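Stories > Short Fiction > Workplace

Filed under: Machines, Night Shift

3 min read

Hold State

At 2 a.m. the planner returned no path for the seventeenth time. Merike Sakalauskas opened the log. The goal was valid. The grasp was valid. The collision checker rejected every approach over the lid.

She plotted the lid. The depth map had a hole where the glass was, and Pornix had filled it with a solid column 3000 millimeters high.

"Glass," she said.

"Cap it at the knob," said Leobardo Beltrán, over the line from Wollura.

"And if it's a bowl with no knob?"

He typed for a while. She set the cap, reran the check, and got 83 candidate paths. She picked the slowest. The console asked her to confirm. It had never asked before, and she searched the source for the string. It wasn't there.

She read the prompt again and left the cursor where it was.
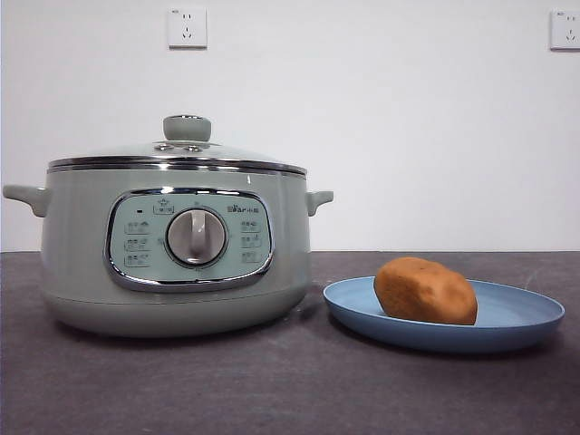 The cooker and the blue plate, arm out of view.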